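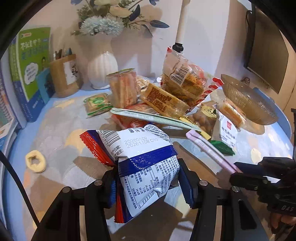 Home | For Schools | Young Readers | Contact

What the Back of a Snack Bag Tells You

The front of a snack bag is made to catch the eye. The back is made to inform. Most food packages carry the same kinds of information there, even when the words are in a language you do not read.

The barcode is a row of black lines with numbers underneath. A scanner at the store reads the lines and finds the price.

The dates are often printed in small dots. A date may be written with the year first, then the month, then the day. On the bag at the top of this page, one line reads 20260109. Another begins 20261108. Packages often give two dates: the day the food was made and the last day it should be eaten.

The nutrition table lists numbers for energy, protein, fat, and salt. Food makers in different countries arrange these tables in different ways.

The ends of the bag are pressed flat to keep air out. Many bags have a zigzag edge, which makes them easier to tear.

Activity for ages 5 and up: Choose 2 packages from your kitchen. Find the barcode and the dates on each one. Ask an adult to help you put the packages in order, with the earliest date in front.

Text: Ottilie Reisinger

Last updated: Wed 5 November
57 shares | 4 comments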